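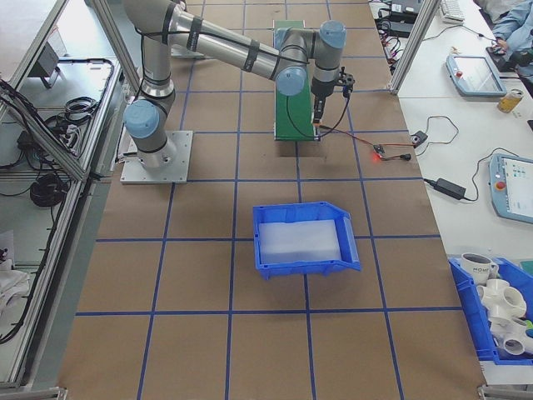 Chapter 6
Surface Drainage of Paved Areas

6.1 Scope

Chapters 4 and 5 dealt with the estimation of runoff from small urban catchments. The present chapter takes the design discharge as known and considers how it is carried across a paved surface and into a pit. The treatment is limited to kerbed roads, car parks and hardstand areas with longitudinal grades flatter than those found in hillside subdivisions. Steep roads, where flow may be supercritical over the full width of the gutter, are taken up in Chapter 7. Subsoil drainage beneath the pavement is covered separately in Chapter 9, although the two systems commonly share an outlet.

Students should already be familiar with Manning's equation and with the use of rainfall intensity-frequency-duration data. Symbols are listed at the end of the chapter. All dimensions are in metres unless noted otherwise.

6.2 Terms

Crossfall is the slope of the pavement measured at right angles to the centreline. It is expressed as a percentage and is positive when the surface falls toward the kerb.

Spread is the width of flowing water measured from the face of the kerb. It is the quantity most often limited by the design brief, and it governs pit spacing on flat grades.

Bypass is that part of the approach flow which passes a pit without being captured. It is added to the approach flow of the next pit downstream.

A sag pit is located at a low point and receives flow from both directions. An on-grade pit receives flow from one direction only. The distinction matters because an on-grade pit is permitted to bypass, whereas water reaching a sag pit has no other path until it ponds deeply enough to overtop the kerb or the adjoining crest.

6.3 Flow in a triangular gutter

Where the pavement and gutter share a single crossfall, the flow section is a shallow triangle. Direct application of Manning's equation to this section underestimates the discharge, as the hydraulic radius does not represent a section in which the width greatly exceeds the depth. The usual remedy is to integrate over elemental strips of unit width, each treated as a separate channel. The result is

Q = 0.375 (Z/n) S^(1/2) d^(8/3)

in which Q is the discharge in cubic metres per second, Z the reciprocal of the crossfall, n the Manning roughness, S the longitudinal slope and d the depth at the kerb face. Spread is then Zd.

The exponent on depth should be noted. A modest increase in depth produces a large increase in discharge, and the converse holds also - halving the discharge reduces the spread by only 23 per cent. Closer pit spacing is therefore an inefficient means of reducing spread once the spread is already small.

For composite sections, in which the gutter is steeper than the pavement, the discharge is found by adding the flow in the gutter triangle to that over the pavement and subtracting the overlapping part. The procedure is set out in Section 6.6.

6.4 The Vardale catchment

Several worked problems in this chapter refer to a single site, the Vardale depot, so that results may be carried from one problem to the next. The depot consists of a sealed yard divided by a low crest into two parts. The northern part drains to Onlow Street and the southern part to an open channel known as Cowie Drain. There are 14 pits, of which two are sag pits. The kerb along the Onlow Street frontage is 28 m long between driveway crossings.

The yard was resurfaced without milling, and the overlay reduced the available kerb height along much of the frontage. This is a common condition in older depots and car parks. The designer should work from surveyed levels in such cases, as original drawings will overstate the depth available before water leaves the gutter.

Blockage is assumed at both sag pits. On-grade pits are taken as clear in Problems 6.1 to 6.4 and as partly blocked thereafter.

6.5 Pit inlet capacity

Capture at an on-grade pit depends on approach flow, crossfall, longitudinal slope and the geometry of the grate and lintel. No general theoretical expression is adequate, and capacity is read from charts derived from full-scale or model tests. Charts for one type of pit must not be applied to another.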